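# Cash is a position, stop apologising for it

Tuesday, kettle on, markets doing the thing again. Up before lunch, down by tea, and every newsletter in my inbox has a reason for it.

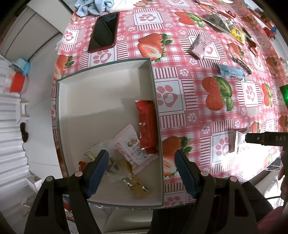 Same reason for both halves of the day, mind you. Rates might fall, hooray. Rates might fall, oh no, why would they need to. I've read 3 versions of that before breakfast and not one of them told me what to do with my ISA.

So. Cash. I have a lot of it at the moment and people keep treating this like a rash. "Dry powder" if you're being polite, "scared money" if you're not. The Golent letter (which I pay for, more fool me) called savers like me "passengers" in March. Passengers! I'd quite like to be a passenger. Passengers get there.

The case against is always the same chart. Shares up and to the right, cash flat along the bottom like a dead worm. Fine. True over the long run. But the long run assumes you sat still the whole way and most people don't, I certainly didn't. I bought Tellis at 506 pence because a very confident man on a podcast said the dividend was safe. The dividend was cut. I sold lower, in a sulk, and it then went up without me. Where's that on the chart?

What nobody prices in is temper. Mine is bad. If everything I own is in the market I check it in the queue at the chemist, and I make decisions in the queue at the chemist. With a decent lump sitting in a dull account I look once a week, maybe less. Worth a percent or two to me, easily. Can't prove it. Don't much care.

Then there's the funds themselves. Solanki Income, which half my old office piled into, spent years telling everyone to stay fully invested. Read the last report. Cash holding doubled, tucked away near the back under "liquidity management". So when they do it it's management and when I do it it's cowardice. And they charge for theirs! You are paying an annual fee on money that is just sat in a bank. You could sit it in a bank yourself. I'm told it's easy.

Inflation, yes, yes. I know. It eats away at you and over ten years it eats rather a lot. I'm not saying bury the lot in the garden. I've still got a tracker, still pay into it every month, no plans to stop. I'm saying the pot you might need for a boiler or a bad year has no business being in something that can halve, and for plenty of people that pot is most of what they've got. Telling somebody with 600 quid spare to "put it to work" is a daft bit of advice, and its all over the place.

Gillura are the worst for this. The app sends a little nudge if you leave money uninvested for 4 days. A nudge, with a sad face on it. They get paid when you trade. I'd love to see the nudge they'd send if they got paid when you slept well.

Anyway the counter-argument I do take seriously is the getting back in. It's hard. Prices fall, you feel clever, then they fall more and you feel frightened, and teh moment you were saving the cash for goes by while you're waiting for a better one. I've done that as well. My answer is boring: decide the amount beforehand, write it down, buy on the same day each month and don't read the newsletters that morning.

Which rules out Golent. Renewal's due soon and I think I'll let it lapse and put the money in the account with the rest.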